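Keeping a Small Kitchen Counter Workable

Posted 30/12/2019 in Kitchen Tips

The week between the holidays is when I finally look at my counters properly. The cookie tins have gone back up, the big roasting pan is in the basement where it belongs, and I can see what has crept out since November and never gone home again. If your kitchen is anything like the one I cooked in for years over in Dondwood, you have one good stretch of counter and everybody in the house wants to put something on it. So pour yourself some coffee and let's go through it together, a bit at a time.

Start with the board. I leave my cutting board out all the time, right in the middle of the main stretch, and I build everything else around it. A board that lives in a cupboard gets pulled out with one hand while the other one is holding an onion, and then it lands wherever there's a gap. Put a damp dishcloth under it if it slides (marble is terrible for this!) and leave yourself room on both sides, one for what's waiting to be cut and one for what's done.

Next, line up your everyday jars and canisters along the back, right against the tile. One row only. The minute a second row starts in front of the first, you'll forget what's behind it and buy more rice.
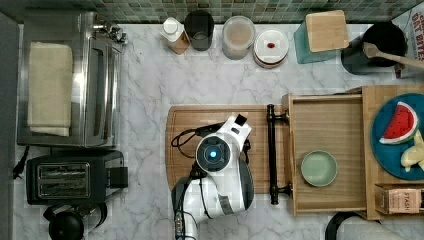 Board in the middle, jars along the tile, and a shallow wooden box with a plate in it to the right.

I'm very fond of shallow open boxes and trays on a counter, as you may have guessed. An old drawer does beautifully, and if it still has its handle you can pull the whole thing toward you to wipe behind it. Mine came out of a Caston dresser that had lost its legs, and with a light sanding and a coat of food-safe mineral oil it has held up wonderfully. Use one for small plates and snacks, and another for tea, which always seems to come in boxes that won't stack with anything else. When company comes, you pick up the tray and carry it to the table – no hunting around for anything.

A few words about wiping down marble. Warm water and a drop of dish soap is all it needs from day to day. Keep vinegar and lemon well away from it, however many people swear by them for cleaning, and blot up spilled wine or tomato sauce right away. Dry it afterward with a clean towel so you don't get those cloudy rings.
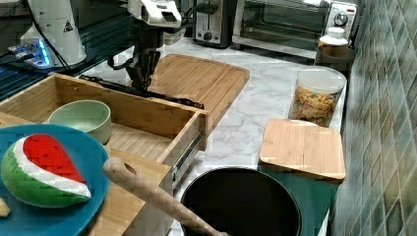

Dry pasta is the thing I get asked about most, and my answer is always to take it out of the bag. Bags slump, they split down the seam, and they never close again once you've opened them. A clear container with a lid, like the one holding the mixed spirals and shells in yellow, orange and green, shows you how much is left before you've put the water on. Cut the cooking time off the package and tape it to the bottom of the container. And finish the old pasta before you pour in the new, even if it means an odd little lunch.

Toasters and toaster ovens do best side by side toward the back, with some breathing space above them and nothing stored on top. Empty the crumb trays every Saturday, or whatever day you take the trash out, and always unplug first and let everything cool.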